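Search notebook entries

Ground station notebook, Huleck site, August

Link drops on the Nundison terminal again, mostly between 02:00 and 04:00. Pulled the modem log: 212 reacquisitions overnight, 97 of them inside one hour. Dish alignment checked against the survey marks, no shift. Swapped the feed cable for the spare. No change in carrier-to-noise. 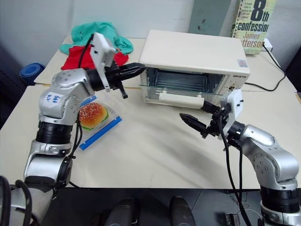 2 min read

Sakda Khamphan thinks the beam handover table is stale. The one loaded is revision 43, and the operator's portal lists a newer one. Loaded it at 11:20 and restarted the scheduler. Latency trace looks cleaner but I want a full night before calling it.

Separate item: fiber backhaul to Jaidee. Measured the spool route again off the drawing and got 2120 m, longer than the figure in the planning application. Splice loss budget still closes. Rungnapa Somboon has the corrected drawing.

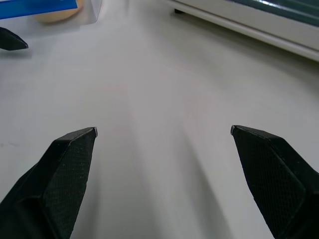 Gripper, fingers open.

To do: check grounding on the radome fence. Ask Dadeck if the backup power supply firmware can log input voltage every second. Leave the old handover table on disk until the overnight run is in.

Comments

R. Somboon: Drawing received. The planning figure left out the slack loops at both ends.

S. Khamphan: Keep the 02:00 log at full rate please, the averaged one hides the short drops.

Huleck ground station notebook | Contact the site desk | Back to top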